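Stundari: Salvage Season, a review

I've been meaning to write this one up since December, when my group finished its first full campaign with it, and I kept putting it off so we could play more. So, Stundari: Salvage Season. It's a tabletop RPG about crews who strip wrecked barges along a drowned river, it comes in a single 200-page hardcover, and I love it to bits.

The pitch is simple. You and your friends owe money to the Bever, the big lending house that owns every dock on the river. You take a boat out, you find a wreck, you argue over what to haul home, and something usually tries to eat you on the way back. Anyone who has played an old-school dungeon game will know the shape of it. What got me is how much the hauling matters! Every crew has a hold with a fixed number of slots, and every item you drag out of a wreck has a bulk rating, a noise rating and a smell rating. Smell sounds like a joke until you're bringing up a hold full of river eels and the marsh dogs start following your boat.

Combat is fast. You roll two dice, keep one, and give the other to whoever is standing closest to you (friend or enemy, which leads to some fantastic arguments about who stands where). It took us half a session to get used to it and now I miss it in other games.

The upkeep rules are my favorite part, and I know how that sounds. Between trips you get a phase called Slack Water where you patch the boat, sort the haul, dump the junk and pay the Bever. Each player picks one chore, and each chore has its own little table of things that can happen. We got a whole three-session story out of a bad roll on Clearing the Deck, where our cook threw out a sack that had a magistrate's seal in it.

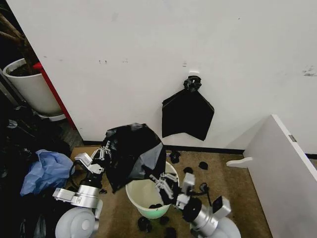 One bag on the hook, one in the gripper.

Now the money. Your starting debt is 2,000 marks, and a decent run brings in 100 or so after expenses if you're careful, so a group that plays it safe will be paying forever. The game wants you to take the dumb jobs. I'd have liked a shorter debt option for people who only want four or five sessions, and we ended up house-ruling one.

The included adventure, The Athanasiadis Light, is terrific — a lighthouse that still works, miles from any water, with two families living in it who both claim to be the keepers. We spent two full evenings there. The final chapter is a bit thin on maps, so the GM will want to sketch out the upper floors before you play.

A few gripes. The index is poor, and the rules for swimming are split between two chapters. Tukdale, the home port, gets a beautiful map and then hardly any people to put on it. The random wreck table is huge, though, with 626 entries, and I've pulled from it for other campaigns already.

If your table likes gear lists, debts and bickering over what goes in the boat, give it a try. We're starting a second crew next week and I've already called dibs on the cook.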